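**Summer research stipends at Clestham – who decides the amounts?**

**marrow_lane** wrote:
I am a second-year student in linguistics at Clestham College. My adviser told me to apply for the Ekpo summer stipend, and the page says "up to 2,000 dollars" for the full period. Last year two people in my hall received the whole amount, and a third one got only half for the same number of weeks. Does anyone know how this is decided? The deadline is in November and I would like to write my budget correctly.

**O_Onyeka** wrote:
Hello, Obinna Onyeka here, I had the Ekpo two summers ago. The amount follows your budget page. If you write only "living costs", they cut it. I listed rent, bus and printing on separate lines, and I received everything I asked for.
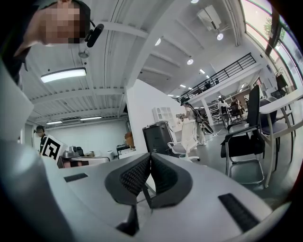
The poster session is also part of the stipend, and many applicants forget it. You must stand by your poster for the full afternoon, and printing is not paid separately. My roommate wanted to join it by video from home, with a headset with a small boom microphone like the one in my photo, and the office said no. So please keep the date free before you buy a ticket home.

**tallgrass5** wrote:
I don't agree with Obinna about the budget. Mine had 4 lines, very exact, and I was still cut. In my year the humanities projects got less than the lab projects. I asked the office and they answered only that "all fields are welcome".

**hurk_transfer** wrote:
I came from Hurkthorpe, where every student gets the same sum and the list is public. I find that more fair – but the sum is small.
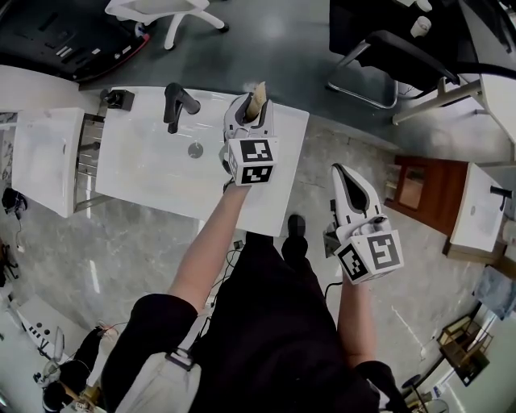

*A white gripper in each hand, beside the sink countertop.*

**O_Onyeka** wrote:
@tallgrass5 It is possible, I only know my own year. Did you have the letter from your adviser with the first application? Mine was already inside.

**tallgrass5** wrote:
No, it came 5 days later. Maybe this was the reason, but they never said it.

**marrow_lane** wrote:
Thank you all. I will ask for the letter this week and separate the costs. Is the office still in Nellberg Hall?

**hurk_transfer** wrote:
Yes, second floor. They close at 4:30.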